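Last updated: October 2025

Bought a tin of shortbread at the weekend that says "since 1871" on the lid. I looked the company up. It was registered in February. So I've got questions and I'm going to put them all here, sorry to anyone who follows me for the bus timetables.

The company is called Kodikara, the biscuits are fine. I'd buy them again. I just want to know what it is that's been going since 1871. The recipe? Shortbread's a good deal older than that. The family? Every family has been going since 1871.

I emailed to ask. Very polite reply, same afternoon: the date "reflects the tradition in which our products are made". I have read that sentence over and over and I still couldn't tell you what happened in 1871.

Once you start looking you can't stop. Went round the kitchen last night with a notepad. I wanted anything with a year, a "house of", a "maison", "& Sons", or a town it plainly isn't made in.

34 things. I don't have a big kitchen.

Of those, 19 had an actual founding year printed on them. I could match up five in an evening. The rest I either couldn't find or the year belonged to some other firm that got bought, closed, and had its name dug up by somebody with a design budget.

The buying-a-dead-name thing I've got slightly more patience for. At least there was a shop once. But if the building's gone, the staff have gone, the recipe's changed and it's made in a different country, I'd like someone to tell me which bit I'm paying extra for.

Favourite so far is Skedita, who do hand cream. "Apothecary" on the front. There's no apothecary. There has never been one as far as I can find, there's a unit on a trading estate and a phone number that rings out.

Mizanur Dewan has replied to say his dad's takeaway put "Est. 1960s" on the menu when they opened in 2004 because the printer's template already had a space for it and they didn't like to leave it blank. I find this completely forgivable and I'm trying to work out why I don't feel the same about the hand cream.

Probably the price. The takeaway wasn't charging me for the sixties.

That's my main gripe if I'm honest. An old-looking label costs a few pence in ink and seems to add pounds at the till. Two jars of marmalade in our local farm shop, very similar ingredients lists, and the one with the crest and the curly writing is nearly double. I bought both. We couldn't tell them apart on toast and we tried it with our eyes shut. 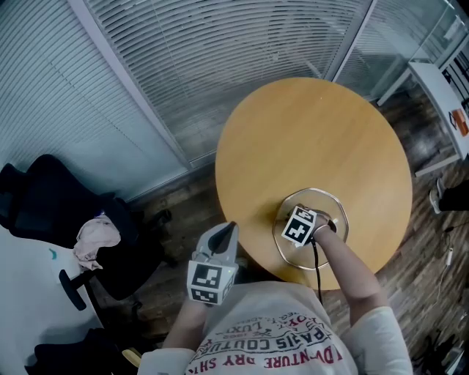
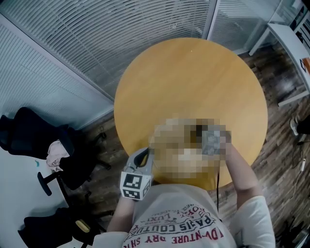 Clothes are the worst for it, far worse than food. With food somebody might eventually complain. With a jumper or a cap you can apparently print any city and any trade you fancy and it's treated as decoration, like stripes. The white top in both of those has Paris on it in red capitals, and the word couture as good as spelt out, on something you'd wear to lean over a table. I own at least three like it. One of mine claims to be from a yacht club. I get seasick on the pedalos.

And it's always the same few places, isn't it. Paris, Milan, New York, "Athletic Dept", a university that doesn't exist. I've never once seen a sweatshirt that says Kettering Haute Couture. I'd pay proper money for that.

Someone's asked in the replies whether any of this is legal. I'm not a lawyer and I'd be wary of anyone on here who answers that in one post. My understanding is you can't mislead people in a way that changes what they buy, and the argument would be over whether anyone really takes a date on a T-shirt seriously. I don't. I'm less sure about a date on a watch.

Watches! Right. Briltivo. They advertise to me constantly. "A century of precision." Website has a sepia photo of a man at a workbench, no name, no caption, no town. I did a reverse search and the same man turns up on a page selling saddles.

The watch is £60 in the sale. The crossed-out price is £3,970. I'd love to meet the person who paid the crossed-out price. I'd like to see the receipt.

The century is the same kind of number as the £3,970, I reckon. It's there so the other number looks better next to it.

Fiachra Costello, who used to do packaging for a living and has more patience with all this than me, points out that "est." is sometimes true but measured from the oddest thing. The year a great-uncle got a market licence. The year the first owner was born, in one case. He says he once had a client pick 1887 because the sevens looked nice in the typeface.

He also says I'm being a misery and that people like a bit of story with their soap. Fair. I like a bit of story. I'd just like to be able to tell when I'm being told one.

I'll be fair the other way too. There's a bakery two streets from my mum that really has been there since before the war and it says nothing about it anywhere. Handwritten prices, a strip light, one sort of doughnut. If they rebranded tomorrow with gold lettering and a date I'd probably roll my eyes at it, and I'd be wrong.

That bothers me more than the biscuits do. The fake ones have made me suspicious of the true ones. I now see "family firm for five generations" and assume it's five generations of somebody else.

Someone's bound to say just check. I did, it took a whole evening with the laptop and I still had fourteen blanks. You're not going to do that in the aisle with a toddler and a basket.

Small things I've started doing instead, for what they're worth:

Look for the address in the tiny print. A firm that's been in one town for ages tends to bang on about the town.

See if the history page has any people on it. Proper old firms can't shut up about Arthur who bought the second oven. Made-up ones say "our founders" and leave it there.

If there's a big jump from "it all began in 1902" to "today we are passionate about", ask what they were doing in the middle. Often you'll find they weren't doing anything.

None of that is proof. A real firm can have a lazy website and I'm sure a dodgy one can invent an Arthur.

Update on the marmalade as three of you have asked: the crest has a lion, a ship and what I'm fairly sure is a pineapple. No idea whose it is. The jar says "by appointment" and when you turn it round the full line is "tastings by appointment". I had to sit down.

Update on Kodikara: I wrote back and asked straight out whether the company existed in 1871. They've said they'll pass it to the relevant team. They've also sent me a discount code.

I've used the code.

If you've got a good one in your own cupboard stick it underneath, with the year and what it's on. Photos of the back label please, I've seen enough fronts. Bus timetables back on Monday.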